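Budgeting for a Small Gripper Setup in a Home Workshop

Posted Monday, January 22, 2018

Set the total before you look at any catalog. For a bench gripper that picks up light parts, I allow 400 dollars and keep 75 of it back for things I forgot. The last time I planned one, the forgotten items were a longer cable, a second power strip and a set of metric screws.

Price the fingers separately. Sellers such as Sorkia and Kubo list the gripper body and the fingers on different pages, and the body price is the one in the big type. Finger pads and spare fingers are wear parts. Put one spare pair in the first order, while you are already paying for shipping.

Measure the widest thing you plan to pick up and add a little. If your widest part is 50 mm, a gripper that opens to 58 mm will do – anything tighter and you will spend your evenings lining parts up by hand.

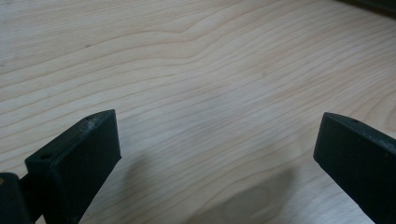 Check the bench next. A flat top saves money, and most people already own one. Lay a straightedge across it in several directions before you pay for a machined plate. Also look at it under your usual lamp. A shiny top can throw glare into a camera, and a cheap cloth or a coat of matte finish costs less than a new light.

Ask about parts before you buy used. Lirnow stopped stocking fingers for its older model in November, so a low price on one of those may not be low for long. The secondhand shop in Cullenthorpe will let you plug a unit in at the counter. Open and close it several times and listen for grinding.

Keep the receipts in one envelope, with the screw sizes written on the front.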